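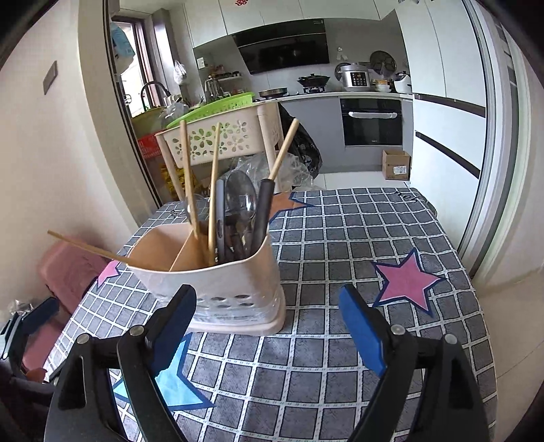
I have been trying to learn my grandmother-in-law's recipes for going on nine years now, and last month I finally got one right. One! It was the lentils, so nobody needs to send flowers, but I stood at the stove at 9 at night and ate them straight out of the pot and got a bit teary.

The problem is that Zewditu has never measured anything in her life. When I ask how much onion, she says "enough." When I ask how long, she says "until it's ready," and then she looks at me like I've asked how long is a Tuesday. (She's 90-something and I love her, and she's also a terrible teacher.) My husband's cousin Hawi has the same trouble, and she grew up in that kitchen, so at least I know I'm not the only slow one.

So in January the two of us came up with a plan. We'd cook alongside her, and every time she reached for something we'd shove a bowl under her hand and weigh whatever landed in it. You can guess how that went over. She put up with it for the onions and the garlic, and by the time we got to the spices she was pouring with her back to us on purpose. I have a page in my notebook that says "onions, 900 grams" and then, in Hawi's handwriting, "berbere – she wouldn't let us see."

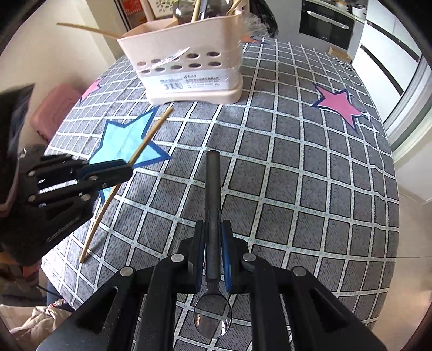

Spoon held in a gripper, chopstick on the table.

What we did learn is that the onions take forever. I'd been giving them maybe ten minutes, because every recipe I'd ever read told me that was plenty. Zewditu cooks hers dry, no oil at all, on a low flame, and stirs them and stirs them and tells you about people who died before you were born. We timed it when she wasn't looking and it was 61 minutes. Sixty-one! I went home and did the same thing with the radio on, and my whole kitchen smelled like hers, and that was when I knew I'd been cheating myself all these years.

The other thing was salt. I salt at the beginning like my mother did, and Zewditu salts at the very end, and then she tastes, and then she makes somebody else taste, and if you say "it's good" too fast she doesn't believe you and goes to find another person. I do this now too. My poor neighbor Kirsten came over to return a casserole dish and got a spoonful of lentils before she had her coat off.

I still can't do the stew. I've made it 16 times (there's a tally inside the cupboard door) and it's always fine, and fine is a sad word for a stew. Hawi thinks it's my pot, which is thin on the bottom and catches. I think it's the butter. Zewditu simmers hers with things I can smell but can't name, and keeps it in a jar with no label on the top shelf, and when I asked what was in it she said "butter."

For now I've written the lentils out properly on a card, with real numbers, and put it in the front of the recipe box. My daughter read it and asked why it says "stir and tell stories" as step four. I told her to just do what the card says.

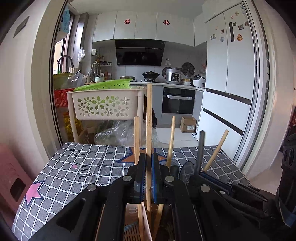
Comments

Etenesh Zeleke
My mother was exactly the same!! I once asked her how much cardamom and she told me "you'll know." I did not know. Try a heavier pot before you give up on the stew, Hawi is right.

Hadi Masri
61 minutes for onions, I'd never get away with that, my kids would have eaten the furniture. Does it work if you make a big batch and freeze it?

Kirsten Toft
I can confirm about the coat. They were very good lentils, and I did not say it too fast.

Hawi Fikre
For the record I DID see some of the berbere. Three spoons, and then she caught me looking. Hadi, I freeze mine in little tubs and it's fine, just don't tell my grandmother.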